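5.3 Gripper stalls on thin bags and soft items

Applies to the Jurkura two-arm table cell, software release 2.
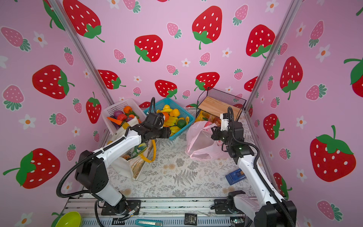 Kenta Kawaguchi reports that on his cell the right arm stopped with fault 210 three times in one morning, always on a plastic bag, and that restarting from the panel only brought the fault back at the next grasp. A restart clears the message but leaves the grip limit as it was. Use the steps below instead.

Fault 210 means the gripper closed past its expected width without feeling a load. The arm holds its position and stays powered.

CAUTION: Keep hands out of the reach of both arms until step 2 is done. The second arm may still be moving when the first one faults.

1. Press Pause on the panel and wait for both arms to stop.
2. Switch off motor power. Support the forearm with one hand while you do this, as it will sink.
3. Open the fingers with the manual release and free the bag. Do not pull on the bag while the fingers are closed.
4. Check the fingertips for torn film. Wipe them with a dry cloth.
5. Make sure the cable conduit is not caught on a basket or on the front rail.
6. Clear tools and loose parts from the rail, then restore motor power.
7. Open Grip Settings, choose Thin Film, and set the close delay to 200 ms.
8. Run one grasp at low speed.

NOTE: If the fault returns after step 8, save the log and send it to Pemach service before running the cell again.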